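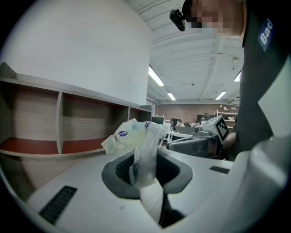
A crumpled plastic bag and some very bare shelves. The great desk clear-out, October 18, 2026

So I've been promising for weeks to write up how the desk in the back part of our place on Macapagal got sorted out, and since a couple of you asked about the bags in particular (you know who you are!), I'm finally sitting down with a cup of tea to do it properly. Fair warning, it's a long one for a story about a desk.

The desk is one of those with a hutch along the back, all open cubbies, no doors. I bought it secondhand from a seller on the Hilis road for 196, and I still think it was a bargain. The same sort of thing new was 1198 at Ukard, and I just couldn't make myself do it for a place to put pens.

The trouble with open cubbies is that they look so welcoming. You put one receipt in there, and the next morning it has friends. By the end of September mine were holding tape, batteries, four kinds of string, a bag of bags, takeout menus, and the instruction booklet for a kettle we gave away two moves ago.

My rule this time was that everything had to come out before anything was allowed back in. I know everyone says this. I have always skipped it and gone one cubby at a time, and then I just end up moving the string from left to right and feeling very pleased with myself.
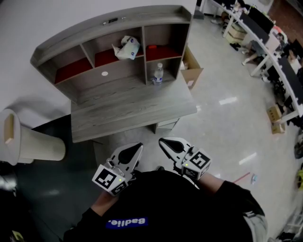 Now, the bags. I'm a bag keeper, I come from a long line of bag keepers, and I'm not going to pretend I threw them all out. What I did was give them one cubby in the hutch and no more. When that cubby is full, the extras go to the drop-off bin at the Beswood market, and I get to start over with a clear conscience.

I did try folding them into those little triangles. It's very soothing for the first 10 or so minutes – and then you look up and there are still so many bags. I've gone back to squashing them flat with my hand and pushing them in. They puff right back up again the second you let go, but a puffy bag never hurt anyone.

Somebody asked in the replies last time whether I line the cubbies. Yes, I like a bit of color at the bottom of a cubby, and red is my favorite for it. Small things show up so much better against it, and it takes the edge off all that gray wood grain. I'd do the same again on any desk.

Water bottles are my other weakness. I put one down, I wander off, I open another. So now there's a spot for the bottle I'm currently drinking from, down low where it can't tip over onto paper, and I'm getting better at using it. Not perfect! Some days it still ends up wherever I happened to be standing.
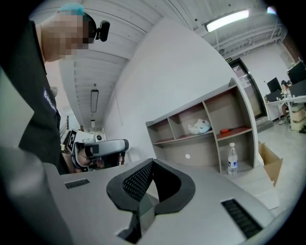
One thing I'd tell anybody starting on a job like this is to leave the top of the desk alone until the very end. I used to clear it first because it's the part you see, and then I had nowhere to sort things and ended up with piles on the floor tiles. This time I sorted on the desktop, and the floor stayed walkable the whole way through.

The small tools got a cubby too. I kept only the ones I reach for in an ordinary week, and the rest went out to the shed, where they can keep the paint rollers company.

I also found a jar with 200 paper clips in it. I know it was 200 because it was still sealed and it said so on the lid. If you live near Macapagal and you need paper clips, please, please message me.

Next up is the drawer unit underneath. I've opened it once and closed it again, so give me a few days and I'll add to this thread when I've been brave enough to take everything out. Send your drawer divider suggestions in the meantime, especially if they're cheap ones!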